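4. Resource pacing and the feel of difficulty

4.1 Setup

Mamomcombe is a top-down survival game, single player, made by a small team and released in early access in April. Players walk a dry valley between wells, carry water in skins, trade some, drink some, spill some if they get hit. There are enemies but the water is what kills you. We picked it over Gridivau (used in the pilot, section 3) for two reasons. It logs every transfer of water between containers, and it lets us change the pour rate from a plain text config without touching anything else. Gridivau needed a patched build and the patch broke saves.

The question for this section is narrow. Does slowing down a resource transfer make players rate the game as harder, when the total amount of the resource stays the same? Most balance work looks at totals: how much ammo, how many potions, drop rates. Time to move the stuff gets treated as animation, something for the art side. We think that is wrong, or at least untested.

Two builds. Build A, the shipping one, pours instantly: press the button, the skin is full. Build B pours as long as the button is held, and the player can be interrupted. Same wells, same capacity, same enemy placement. A full skin in both builds is 100 units. In B it takes 11 seconds to fill from empty, which we know is long. Shorter values were tried in the pilot and players mostly didn't notice them.

4.2 Players and procedure

200 players signed up through the Telance forum and the game's own server. Each played one build only, first valley start to finish or until they quit. No tutorial changes, no hint that there was more than one build. After the run, a short survey: difficulty, fairness, tension, would you play again. Free text box at the bottom, optional, and nearly everyone used it.

Players who had already finished the first valley on the public release were dropped from the difficulty item but kept for the rest. Their times are in the appendix. Sessions with a crash were dropped entirely.

We did not control for input device. Should have. Holding a trigger for that long on a pad is not the same as holding a mouse button, and several people on mouse said their finger got tired, which may have leaked into the fairness score. See 4.6.

4.3 What counts as a pour

Needs a definition becuase the log does not give one. The log writes a line each time the amount in either container changes. In A a pour is one line. In B it is a long run of lines, and if the player lets go and presses again within a second, is that one pour or two? We count it as one. Letting go to look around and coming back later is two. The cutoff is arbitrary, moving it up to 3 seconds did not change the order of any result.

We also split pours by purpose: filling (well to skin), sharing (skin to companion) and measuring (skin to trade cup). Measuring pours are the short ones. The trader wants an exact amount, anything over the line is lost, and in B you stop it by hand.

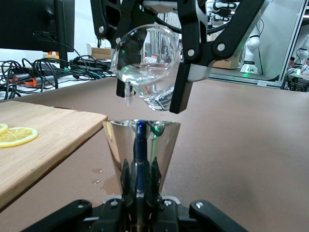

Figure 4. Pouring from one vessel into another.

Kanchan Awasthi objected to the split at this point, writing in the margin of the draft that purpose is something we read into the log afterwards and that half the sharing pours look like panic to her, a player dumping water on a companion because the companion's meter is flashing and a wolf is close. Her view was that we should code by threat level first and purpose second, or drop purpose.

We kept purpose but added threat as a second code. Threat is yes if any enemy is awake within one screen. It is a crude measure. Still, the objection turned out to be useful, because sharing pours under threat behave differently from every other kind, see next.

4.4 Results

Difficulty ratings were higher in B. Deaths were not. Players in B died at close to the same rate as in A, reached the same wells in the same order and left the valley with slightly more water, probably because they planned further ahead and topped up less often. So the game was rated harder by people who were doing no worse at it.

Tension follows the same direction, but only for players who were interrupted at least once during a pour. Players in B who never got hit mid-pour rated tension about like A. One interruption seems to be enough. After the first one, players start turning the camera while pouring, and they keep doing it for the rest of the run even where no enemies spawn at all.

Fairness is messier. Filling pours: no difference between builds. Measuring pours: B players rated the trader as less fair, and many said in free text that he "cheats", although the amounts are identical. Overpouring was blamed on the game for the first few trades and on the player later. Sharing under threat is the odd one. Fairness went up. Players who lost a companion mid-pour described it as their own call, too late or too greedy, where players in A who lost a companion tended to blame the companion's pathfinding.

Eighteen players in B quit before the second well. In A it was 11. Not a big gap given the sample, and some quit for reasons that have nothing to do with water (one did not like the music). But it goes the direction a designer would worry about, so we report it.

4.5 Discussion

Time spent on a transfer is read as cost, even if nothing is lost. That part is not suprising to anyone who has reloaded a slow gun in a shooter. Less expected is that the cost was accepted when the player could see what it bought, and resented when it bought precision. The trader scene asks for care with no danger around, and players did not want to be careful there. They wanted to be careful near wolves.

Adelmo D'Amico's earlier work on inventory weight, the Agarwal mod study, found something close: players forgave a slow walk if they chose to carry the load. Slow by choice, fine. Slow by rule, not fine. Our sharing pours would fit that reading, the measuring pours also. The filling pours do not fit so well, they are slow by rule and nobody minded much. Maybe because a well is a place to rest anyway. No data on that, just a guess.

For practice: if a studio wants a game to feel harder without more deaths, holding a button is a cheap way to get there. Keep it off the shops.

4.6 Limits

One game, one valley. Self-selected players, most of them already fans of survival games and likely patient. Input device not recorded (above). The pour sound in B loops, and the loop has a small click in it which we only heard after the runs were done; some players mentioned it. The click could account for part of the annoyance on long fills, though not for the trader result, as those pours end before the loop point.

Survey was given right after play. A later one might say something else, people remember the wolf and forget the waiting. A follow-up with the second valley is planned, with the input device logged this time and a shorter fill.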